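Motion Blur and Shutter Choice in Handheld Photography of Evening Processions

Project report, second-year module in Documentary Photography

1. Background

Processions held after sunset are a common assignment for student photographers and a frequent source of unusable files. The subject moves at walking pace, the available light changes from one streetlamp to the next, and flash is often unwelcome or prohibited. Most course handouts give one rule for handheld work, which ties the slowest safe shutter speed to the focal length of the lens. The rule deals with movement of the camera. It says nothing about movement of the subject, and in a procession the second kind is at least as large a problem.

This project compared four shutter speeds under similar conditions and recorded which of them gave acceptable sharpness in faces, hands and printed signs. A secondary aim was to find out how much noise a viewer will accept in exchange for a sharper face.

2. Location

The photographs were made during the January lantern walk in Torkness. The route starts at Barajas Square, follows the main shopping street downhill and ends at the Bedier bridge. Three sections of the route were chosen after a visit the evening before.

Section A, the square, has overhead lamps on all four sides and light-colored paving, so faces are lit partly from below. Section B, the shopping street, has window displays on one side only. Section C, the approach to the bridge, has widely spaced lamps and no other fixed light. Participants carried paper lanterns with small battery bulbs. These contributed little to the exposure but produced bright spots that affected the meter.

3. Equipment and settings

One camera body with an APS-C sensor was used throughout, with a 35 mm lens kept at f/2.8. Image stabilization was switched off. Files were recorded as raw. White balance was fixed at a tungsten setting so that the files could be compared without correction.

Shutter speeds tested were 1/30, 1/60, 1/125 and 1/250 second. ISO was allowed to float with an upper limit set in the menu. Exposure compensation was set to minus two-thirds of a stop after test exposures in the square, where the default metering lost all detail in the lantern paper.

Autofocus was set to continuous with a single central point. Face detection was tried on the visit before the walk and abandoned. It moved between people in the front row and the people behind them, and the focus distance changed in the middle of a burst.

4. Procedure

The photographer stood at the curb in each section, facing the oncoming walkers at an angle of approximately 45 degrees. Each shutter speed was used for several minutes before moving to the next. The order was changed between sections so that one speed would not always fall on the thinnest part of the crowd.

Bursts were limited to short runs. Long bursts filled the buffer during the trial evening and caused gaps in which the camera could not be used.

More than 200 exposures were made. Files with no person in the central third, or with the view blocked by a passerby, were removed before assessment, leaving 171. Of these, 26 came from section C, where the crowd had spread out and the walk ended earlier than the printed program stated. Results for that section should be read with this in mind.

5. Assessment

Files were viewed in Harken, the cataloging program installed in the department lab, at full size on one calibrated monitor. Each file received a grade for the face nearest the focus point: sharp, usable or rejected. "Usable" meant that the file would hold up at half-page width in print but not as a full page. Hands and signs were graded separately on the same scale.

Grading was done in 2 sessions. File names and exposure data were hidden, and the order was shuffled before the second session. Where the grades disagreed, the lower one was kept.

6. Results

At 1/30 second almost every file was rejected for the face. The few exceptions showed people who had stopped to relight or adjust a lantern. Buildings and parked vehicles were often sharp in the same files, so camera movement was a minor part of the fault.

At 1/60 second results varied with direction. Walkers coming nearly straight toward the camera were mostly graded usable. Walkers crossing the view were mostly rejected. Hands were worse than faces in both cases, as would be expected from the swing of the arm.

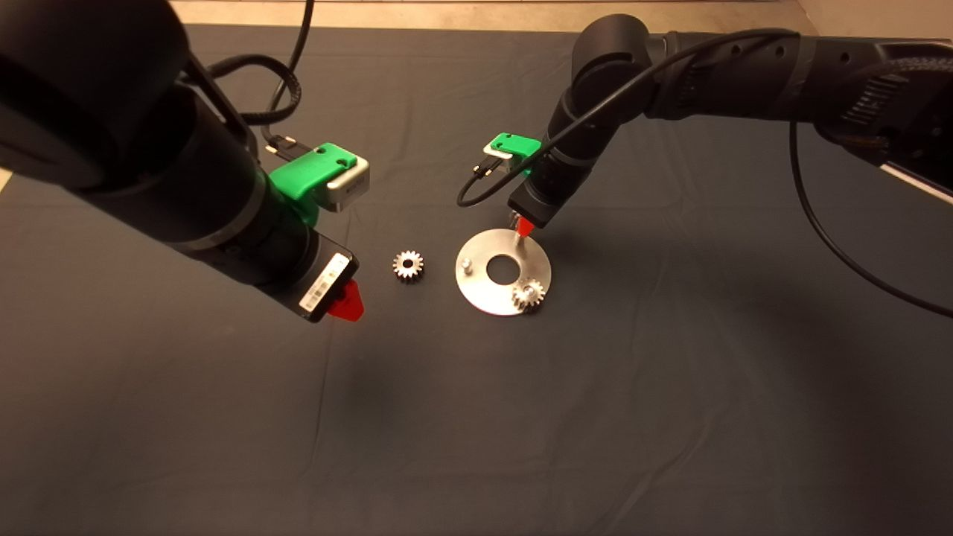
At 1/125 second the majority of faces were graded sharp and most of the remainder usable. Signs held on poles were readable in sections A and B. In section C the ISO reached its limit on several files, which were then underexposed and had to be lifted before grading.

At 1/250 second there was little further gain for faces. Hands improved clearly. The cost was noise in the shadows, especially in dark coats, and a loss of color separation between skin and lantern light. In section C the files at this speed were too dark to print.

7. Discussion

The results support 1/125 second as a starting point for people walking under street lighting, with 1/60 second kept for subjects who approach head-on or stand still. The focal length rule would have allowed a speed close to 1/60 second with this lens and sensor, and a photographer following it would have lost a large share of the section B files.

Position had more influence than expected. A place at the outside of a bend, where walkers come toward the camera for several steps, gave the same sharpness as a full stop of extra shutter speed at a straight curb. The only such place in this project was the corner below the square.

Noise was judged less harmful than blur. Prints were made at postcard size and at half-page size from selected files at each speed. At postcard size the noise at 1/250 second was hard to see. At half-page size it was visible in plain areas of sky and clothing but did not hide expression.

8. Limitations

Only one lens was tested, and all grades were given by the author. The walking pace was not measured and probably slowed on the steeper part of the shopping street. Rain began during section B and the paving became reflective, which raised the light level slightly for the later files. No correction was made for this.

9. Further work

The same procedure could be repeated with stabilization switched on and with a longer lens. A comparison of panning at 1/30 second would also be useful, as several rejected files in section B had a pleasing background and failed only on the face. The raw files and the grading sheet are stored on the department drive under the project title.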